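Fanton Spoon Rest - Frequently Asked Questions

Questions we get by email about the two-block spoon rest, the mugs people use it with, and looking after both. If yours isn't covered, write to us and mention your order number if you have one. Mail is read every morning except Friday.

What do I get in the box?

Two rectangular wooden blocks and a folded care card. The spoon and mug are not included. We get asked this a lot, so the product page now says so at the top.

Are the blocks attached to each other?

No. They are separate pieces and you set them down side by side with a gap between them. The spoon lies across both.

How far apart should they go?

It depends on the spoon. For a teaspoon, start with a gap a little wider than one finger. For a longer spoon, open it up. The neck of the spoon should cross the gap and the handle should lie over the nearer block. If the spoon rocks, the blocks are too close together.

Do they have to be perfectly parallel?

No. Close to parallel is fine. A block that sits at a slight angle will still hold a spoon.

Which way does the spoon face?

Bowl on the far block, handle toward you. You can lay it straight or diagonally. Diagonally works better with thick handles, and it's easier to pick up without knocking the mug. Left-handed users usually put the rest to the right of the mug and run the spoon the other way.

Is it OK for the handle to stick out past the block?

Yes. A rounded handle end that hangs over the front edge gives you something to grab. If the spoon tips backward, slide it forward until the bowl carries the weight.

Will a spoon with a thick handle fit?

Yes. The blocks don't clamp anything, so thickness doesn't matter much. The Duvis spoons with the fat handles are fine. Very short baby spoons may drop into the gap unless you push the blocks nearly together.

Why don't my two blocks match exactly?

They are cut from solid wood and we don't sort them by color. One may be more of a honey brown and the other lighter, and the grain will run differently on each. We don't exchange blocks for color or grain. We do exchange them for cracks.

Can I buy one block?

Yes. Singles are listed under part number 383. A pair is part number 443. Tell us in the order notes if you want a lighter or darker one and we'll try, but no promises.

How do I clean them?

Wipe with a damp cloth and stand them on end to dry. Dish soap is fine. No dishwasher, no soaking, no bleach. Tea left on the wood overnight will mark it - see the next question.

I have a coffee or tea stain. Will it come out?

A fresh one usually will with baking soda and a little water. Rub along the grain, leave it for 30 minutes, wipe it off. An old stain will fade but may not go completely. You can sand it lightly with fine paper and re-oil. Or turn the block over.

What oil should I use?

Food-grade mineral oil. Put on a thin coat, let it soak in overnight, wipe off what's left. Cooking oils go sticky and start to smell.

Will the blocks scratch my table?

They haven't scratched ours. On a soft or freshly painted surface, lift them to move them and check underneath for grit first. Felt pads will stick to the bottom if you want them.

Which side of the mug should the rest go on?

Whichever side the mug handle isn't on. If the handle points right, put the rest on the left. You reach for one or the other without crossing your hands.

Does the mug need to be a certain size?

No. Rounded mugs that bulge toward the bottom need a bit more room next to the blocks, so leave a gap. The Han and Sisik mugs both work.

My mug is red outside and white inside. How do I get the brown ring off the white part?

Baking soda paste and a soft cloth. Keep scouring pads off a matte exterior, they leave shiny patches.

Can I return an opened set?

Yes, if the wood hasn't been oiled or sanded. Send both blocks back together. Write RETURN 1817 on the outside of the package so it goes to the right shelf. You pay the postage unless the blocks arrived damaged.

Do you ship single blocks outside the country?

Not at the moment. Pairs only. We plan to look at it again in March.

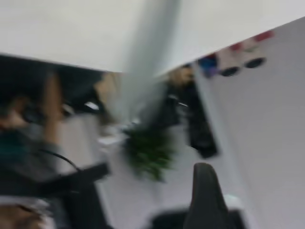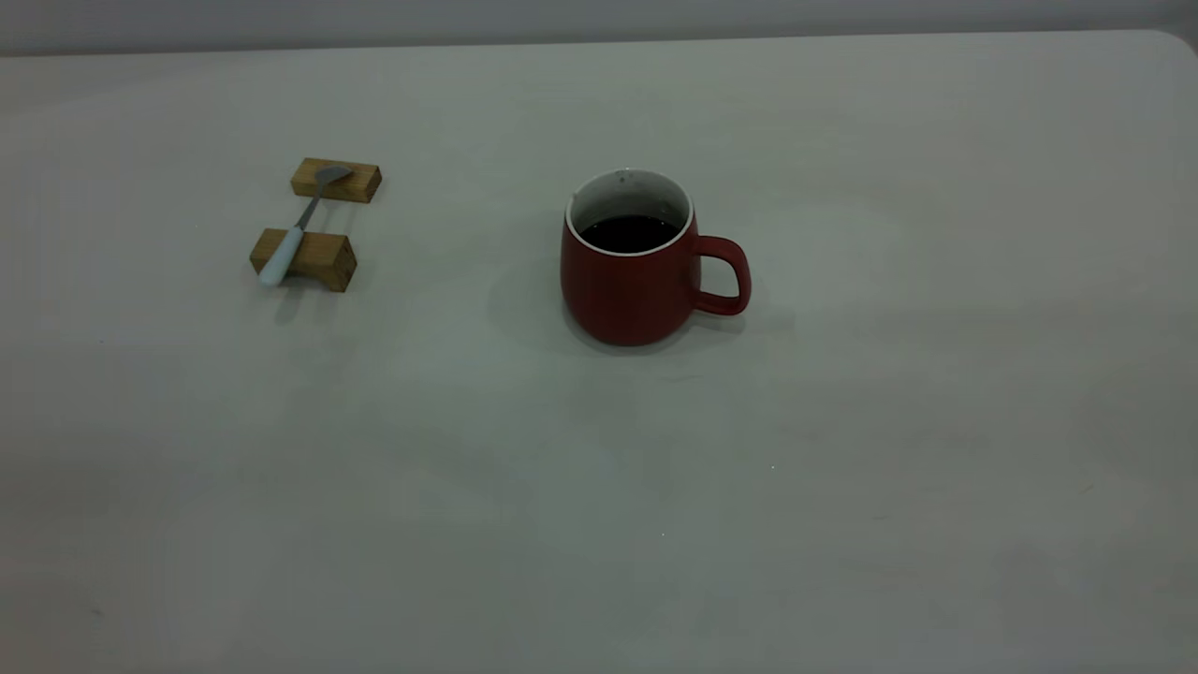
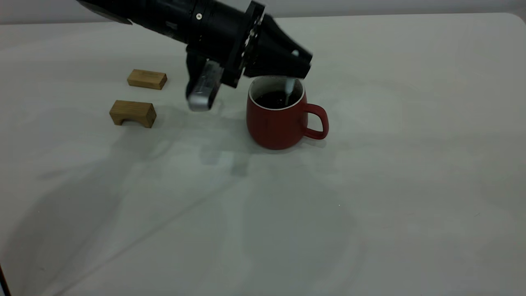 Second and third photos: the red mug on the table. The second also has a spoon resting across both blocks.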